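Clemgate Partnership Agreements – Data Card
By Britt-Marie Viklund. Last updated in June

We use cookies to remember your settings. Accept / Manage

Welcome, and thank you for stopping by! Clemgate holds 1,013 clauses on owner exits, taken from small-company partnership agreements that their owners kindly let us share. Most deal with what happens when one partner wants to sell, retires or dies – the parts people tend to skip when everyone is getting along.

Each row has the clause text, a topic label and the year of signing. Names and sums are masked.
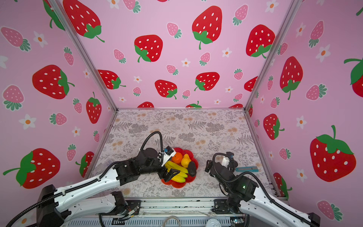

Luvudlow, June – Ikhsan Teoh and I have now gone through the labels again, and the buy-out and right-of-first-refusal groups are much tidier than they were (it took us up to three readings for the messier ones). Two readers labeled every clause, and Eskil Söderlund settled the ties.

Please don't paste these clauses into a live agreement. They come from different states and some are quite old – do talk to a lawyer first.

Known gaps: very few clauses on valuation, and none on divorce.

Questions? Write to the Clemgate desk. © Clemgate | Back to top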